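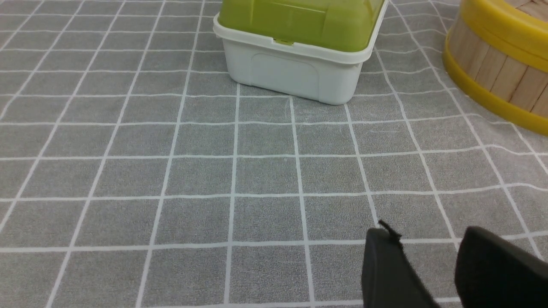 *A green-lidded box on a gray checked cloth.*

I waited three hours to report a stolen bicycle in Wamville, and I'd like to talk about the bench. It's bolted to the floor outside the front desk, it seats four if everybody's friendly, and by lunchtime I knew more about local policing than I'd picked up in years of reading the papers (and I read a lot of papers).

Tumaini Chege was next to me with a folder on her knees. She was on her fifth visit over a break-in at her shop. Each time she'd been given a new case number and a new officer, and each time she'd had to start over from the broken window!
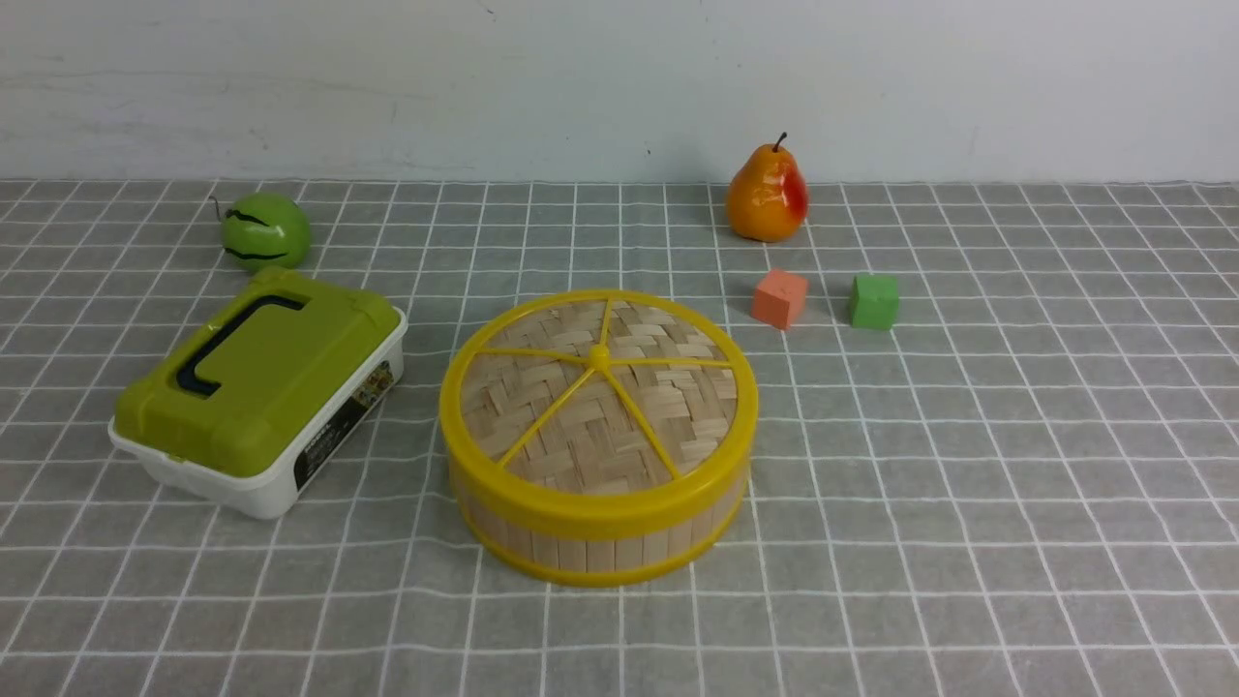 ## The man behind the desk

Sergeant Kipchumba Kioko took my statement by hand, then typed the whole thing again into a computer that froze twice. He has 59 open files. The station covers everything from the market out to Masanja, with one working patrol car, and he buys his own printer paper.

I'd come in ready to be furious with him, and I left wanting to bring him a sandwich. Tumaini was less charmed. She'd paid 300 for a new lock and wanted someone to please look at her camera footage, which had been sitting in a drawer since July.

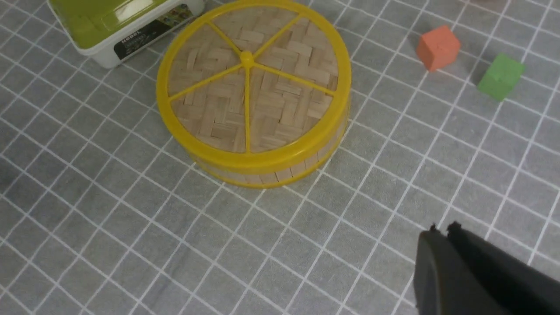
She has a point, and it's the part the politicians always skip. We get new uniforms, a new slogan, a ribbon on a new gate, and the footage stays in the drawer. Give the front desk two more clerks and a case number that sticks, and I'd put up with the old gate for as long as you like.

My bicycle is still missing, by the way. It's blue, with a bell.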